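Designer Reproductions and Reissues: Your Questions

Is a "reissue" the same as an original?
No. A reissue is a later production run, usually made under licence. The Grodmont lounge chair was first sold through a shop in Endville and has been reissued twice. Sellers like to blur the three versions together. Ask which one you are being offered, and get the answer in writing.

What does "authorised" mean?
Less than you would hope. It should mean that whoever holds the rights has agreed to the product. It tells you little about the quality of the joints or the foam. "Inspired by" and "in the style of" mean there is no licence at all.

Are numbered editions worth the extra?
We doubt it. The Tumari side table came in an edition of 2,000, which is hardly scarce for a side table. Buy it if you like the table.

How can I check the size?
Measure it. The Halilović desk chair should be 59 cm wide. We have been sent copies at 57 cm and at 63 cm, all sold as "true to the original". Two centimetres sounds like nothing until you try to sit in it with a coat on.

Does a label prove anything?
Only that somebody attached a label. They get swapped, copied and sewn on years later, on furniture and on everything else in the house.
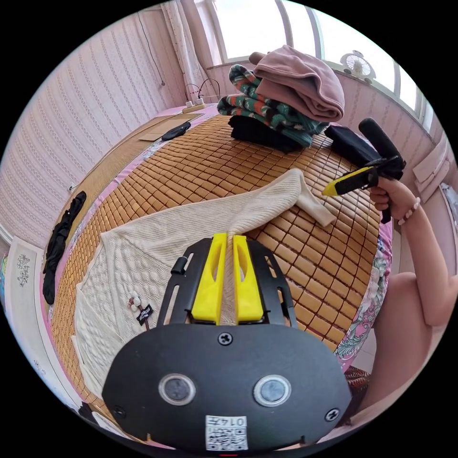
Cream cable-knit sweater with its black label tag.

Should I trust a certificate?
Treat it as you would a label. If the certificate has no serial number, or the number doesn't match the one under the seat, ask for your money back.

Will it go up in value?
Probably not. Most reissues lose money the moment they are unpacked, and anybody promising otherwise has one to sell.

Do you value pieces from photographs?
No, and we would be wary of anyone who does. Bring small items to the Endville shop on a Friday. For larger pieces, write to us first with the measurements. We are closed throughout May.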